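Ticket 2972: Beschaffung zweiter Greifer für Zerlegeplatz, Budgetfrage und Störung beim Lösen von Steckern

Status: in Arbeit
Priorität: mittel
Gemeldet von: Silvan Kaufmann, Planung
Bearbeitung: Gebhard Auer, Technik
Kostenstelle: Rückbau Rechner (Projekt Kamari)

Meldung (Silvan Kaufmann)

Guten Morgen Gebhard, ich muss bis Ende Juni die Liste der Anschaffungen für das zweite Halbjahr abgeben. In der Liste steht bis jetzt ein zweiter Greifer von Rarine, gleiches Modell wie der vorhandene. Vom Zerlegeplatz höre ich aber, dass der Arm bei den kleinen Steckern auf der Hauptplatine oft stehen bleibt und die Meldung «Kontaktkraft überschritten» zeigt. Bevor ich das gleiche Teil noch einmal bestelle, möchte ich wissen, ob der Fehler am Greifer liegt, am Programm oder an den Gehäusen, die wir bekommen. Bitte schreibe die Schritte hier auf, damit ich sie dem Antrag beilegen kann.

Schritt 1: Protokolle auswerten

Ich habe die Protokolle vom Mai und von der ersten Hälfte Juni gelesen. Es sind 1249 Griffversuche aufgezeichnet. Davon wurden 638 ohne Abbruch beendet, der Rest wurde vom Arm selbst oder von der Bedienperson abgebrochen. Die Zahl ist schlechter, als ich erwartet habe. Man muss aber wissen, dass in dieser Zeit auch Übungsläufe mit neuen Kollegen dabei sind, und das Protokoll unterscheidet diese nicht. Für den Antrag würde ich die Zahl deshalb nur mit dieser Bemerkung verwenden.

Die meisten Abbrüche geschehen im oberen Teil der Platine, also dort, wo das Blech vom Laufwerkskäfig nahe kommt. Weiter unten ist es deutlich ruhiger.

Schritt 2: Kraftsensor prüfen

Nullpunkt neu gesetzt, danach Prüfgewicht angehängt, dreimal wiederholt. Die Werte sind in der Toleranz. Kabel vom Sensor bewegt, keine Sprünge in der Anzeige. Der Sensor ist für mich nicht die Ursache.

Schritt 3: Programmversion

Auf der Steuerung lief noch die ältere Version der Software von Skillis. Ich habe sie aktualisiert und die Grenze für die Kontaktkraft auf dem Standardwert gelassen. Sieben Testgriffe in einem leeren Gehäuse waren ohne Fehler. Mit eingebauter Platine und Kabeln kam die Meldung gleich wieder. Das spricht dafür, dass es um den Platz geht.

Schritt 4: Anfahrt am offenen Rechner

Ich habe den Greifer mit kleiner Geschwindigkeit über die Platine gefahren und in dieser Stellung angehalten. Der Greifer ist breit gebaut und hat nur in der Mitte einen schmalen Finger. Oben steht der Laufwerkskäfig mit seiner Lasche bis fast an den Rand der Platine, und dazwischen laufen mehrere schwarze Kabel. Wer an den kleinen weissen Stecker mit dem roten, blauen und gelben Draht will, links oberhalb der Knopfzelle, muss auch noch an der Kabelschlaufe vorbei. 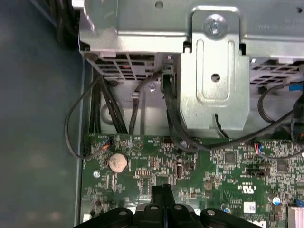

Schritt 5: Vergleich der Varianten

Ich habe mit dem Lieferanten Cheng telefoniert und drei Möglichkeiten besprochen.

Variante A: zweiter Greifer, gleiches Modell. Vorteil: keine neue Schulung, die Ersatzteile passen. Nachteil: Das Platzproblem kaufen wir mit.

Variante B: schmaler Fingersatz für den vorhandenen Greifer. Cheng kann ihn vier Wochen zur Probe schicken. Die Fingerspitzen sind ein Verschleissteil und müssen im Budget jedes Jahr vorkommen.

Variante C: den Laufwerkskäfig zuerst von Hand ausbauen und erst danach den Arm arbeiten lassen. Kostet keine Anschaffung, aber Arbeitszeit pro Gerät. Diese Zeit haben wir nie gemessen.

Rückfrage (Silvan Kaufmann)

Danke, das hilft mir sehr. Für Variante B brauche ich ein schriftliches Angebot, sonst nimmt die Buchhaltung die Position nicht an. Kann man den Fingersatz später auch an einem zweiten Greifer verwenden? Und wie lange steht der Platz still, wenn ihr umbaut?

Antwort (Gebhard Auer)

Ja, der Anschluss ist nach Auskunft von Cheng gleich, ich lasse es mir aber noch schriftlich bestätigen. Für den Umbau rechne ich einen halben Tag, dazu kommt das neue Einmessen — also besser einen ganzen Tag einplanen. Das Angebot ist angefragt.

Meine Empfehlung: Den zweiten Greifer in der Liste lassen, aber mit dem Vermerk «Modell offen». Den Fingersatz zur Probe bestellen und die Griffe ab dann mit Gerätetyp protokollieren, Übungsläufe getrennt. Parallel messen wir bei einigen Geräten die Zeit für den Ausbau des Käfigs.

Offene Punkte

Angebot Fingersatz von Cheng (Gebhard)
Vermerk in der Investitionsliste ändern (Silvan)
Feld «Übungslauf» im Protokoll ergänzen, Anfrage bei Skillis (Gebhard)
Zeitmessung Ausbau Käfig, Termin noch nicht festgelegt

Das Ticket bleibt offen, bis das Angebot eingetroffen ist.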